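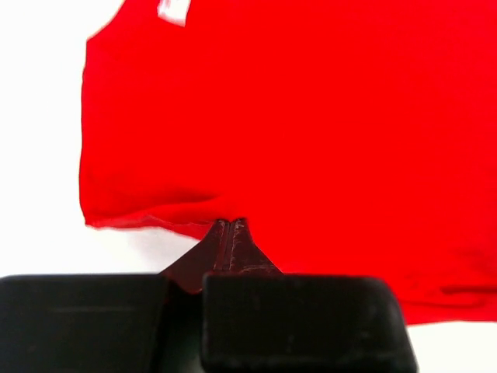 Enseñar a doblar ropa a dos brazos: consejos de taller

Las demostraciones por control remoto salen bien o mal antes de mover el primer servo. Estas notas se refieren a una pareja de brazos pequeños de sobremesa con pinza de dos dedos, manejados desde mandos gemelos, y a prendas de punto de tamaño corriente. Con telas rígidas (vaqueros, lonas) cambian los tiempos de cierre y buena parte de lo que sigue no se aplica.

Preparación de la superficie

Fondo claro y mate para prendas oscuras o de color vivo. El cristal y la melamina brillante devuelven reflejos que la cámara de muñeca confunde con el borde de la tela. Limpie con un paño apenas humedecido y espere a que seque del todo. Retire hilos y pelusas entre una serie y otra.

La luz, lateral y difusa. Si hay ventana, baje el estor: una serie grabada a las 10 de la mañana y otra a las 5 de la tarde no son intercambiables.

Agarre del borde

Lleve la punta de la pinza al dobladillo con la muñeca inclinada, nunca en vertical pura. Baje hasta notar contacto, retroceda 2 mm y cierre. El cierre debe ser lento al principio; los dedos recogen un pliegue pequeño y ese pliegue es el que aguanta el tirón posterior.

No agarre por la etiqueta ni por una costura doble.

Si la tela resbala, revise las puntas. El desgaste normal deja rayas y mellas que no impiden trabajar, pero una rebaba enganchará el punto. Lija fina, dos pasadas, y alcohol isopropílico. En nuestro banco las puntas se cambiaron a los 3.501 cierres, con el contador del programa Galtari; la cifra depende del material y no debe tomarse como norma.

Trabajo con los dos brazos

Un brazo sujeta y el otro desplaza. Parece obvio, y sin embargo el fallo más común del operador novato es mover ambos a la vez y tensar la prenda hasta que uno de los dos la suelta. Conviene alternar los papeles dentro de la misma sesión para que el modelo no aprenda un único lado.

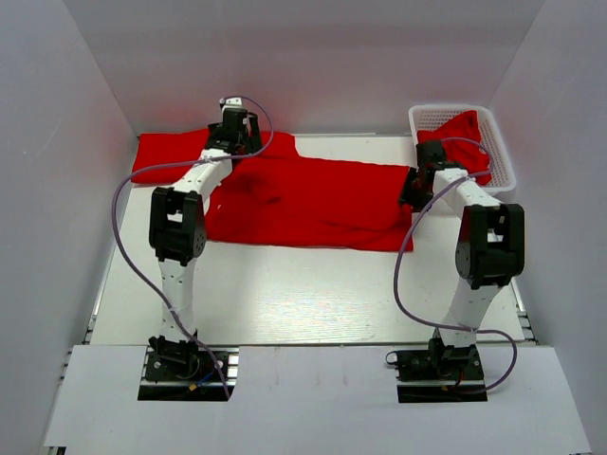
Foto: archivo Wometik

La prenda se coloca extendida a lo ancho, entre las dos bases, de modo que cada pinza alcance su extremo sin estirar el codo por completo. Las que no están en uso van a una cesta al fondo. Mantenga la cesta en el mismo punto durante toda la serie, o márquelo con cinta.

Cables: déjelos en bucle amplio por la parte exterior de cada brazo. Un bucle corto frena la muñeca en los giros, y uno demasiado largo acaba barriendo la tela. Antes de grabar, recorra a mano todo el rango con los motores sin par.

Cuántas demostraciones

Para un doblez sencillo por la mitad trabajamos con 53 demostraciones válidas, repartidas entre 5 posiciones iniciales. Las repeticiones idénticas aportan poco. Gire la prenda unos grados, arrugue una manga, desplace el cuello hacia un lado.

Guarde también las correcciones. Si la pinza falla el borde y el operador vuelve a intentarlo con calma, la toma sirve — siempre que el segundo intento sea limpio. Las tomas con dudas largas, paradas en el aire o golpes contra la mesa se descartan.

Ritmo del operador

Velocidad constante, algo inferior a la que pide el cuerpo. Los tirones del mando pasan íntegros al registro y después reaparecen en la ejecución autónoma. Descanse las muñecas al cerrar cada tanda. Los mandos Esholm tienen un muelle de retorno duro que se puede aflojar con llave Allen; hágalo en ambos y con el mismo número de vueltas.

Comprobación final

Reproduzca una toma grabada sobre la misma prenda, sin operador. Si la pinza llega desviada al dobladillo, el problema está en la calibración o en un tornillo de la base, y conviene resolverlo antes de seguir grabando. Apunte en el nombre de la carpeta el tipo de prenda, el color y el brazo que inicia el doblez.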